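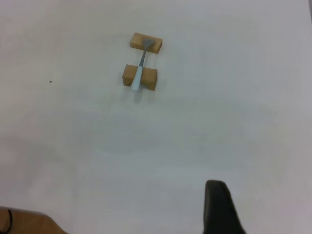 Spoon laid across two wooden blocks, white table.

May 31, 2020

Scanning and printing log, Bragança sunset series. Continues from the previous book, which is full.

Reproofed the ridge negative on the Gelley matt. The first sheet had the same magenta lean in the lower sky as before, strongest just above the hill line and gone by the time you reach the cloud. Monitor recalibrated before starting, so the screen can be left out of it. Changed the rendering intent from perceptual to relative colorimetric with black point compensation on. The lean is weaker but still there under the viewing lamp. By the window it is hard to find, so part of it is the lamp.

Second sheet: pulled the red curve down slightly in the three-quarter tones only. Hill goes muddy. Rejected.

Third sheet: same correction, masked to the sky with a wide feather. Acceptable. The feather needs to be wider than looks sensible on screen, otherwise there is a pale line along the ridge once the ink has settled. Saved as the working version. Hélder, please do not flatten it.

Scanner. Frame 22 rescanned on the Zusteck with the glass holder in place of the plastic one. Corners now sharp. Newton's rings in the upper left, faint, visible only with the contrast pushed. Turned the film emulsion side to the glass and flipped the file afterwards, and the rings went. Dust is worse with glass, as expected, four extra surfaces to clean. Spotting took most of the morning. Infrared cleaning remains off for this film, it eats the grass stems along the bottom.

Noted again that the scanner's own sharpening comes back on after every restart. Check it each time.

File naming. Eduardo Falcão's scheme puts the roll before the place, mine has the place first. We now have 391 files under one and the rest under the other, and the catalogue sorts them into two separate runs. Agreed by telephone to use his. I will rename mine in a single pass once the backup has been verified, not before.

Backup: copied the whole series to the second disk and ran checksums. 2 mismatches, both in the preview folder, both rebuilt without trouble. Masters all match.

Stivumier varnish test. Strips from the rejected sheets, one coat and two coats, satin. One coat lifts the blacks a little and leaves the sky alone. Two coats give a visible sheen at an angle and warm the highlights, which is the last thing this picture needs. Go with one. Strips pinned to the board with the coating written on the back in pencil. Leave them there until September so we can compare against the unvarnished control.

Exposure notes for the next trip, from looking at the whole roll together: the frames metered off the sky beside the sun are all too thin in the foreground. The ones metered off the hill hold up better and the scanner copes with the dense sky. Bracket less, meter lower. The graduated filter was in too far on frame 5 and the chapel tower has gone dark at the top. No fixing that in the file, tried.

To do:
Order more of the matt in sheets, not the roll, the curl is a nuisance.
Ask Hélder Sampaio whether the lamp in the viewing booth has been changed since the last set.
Reprint the two cloud studies with the new sky mask.
Clean the glass holder and put it back in its sleeve.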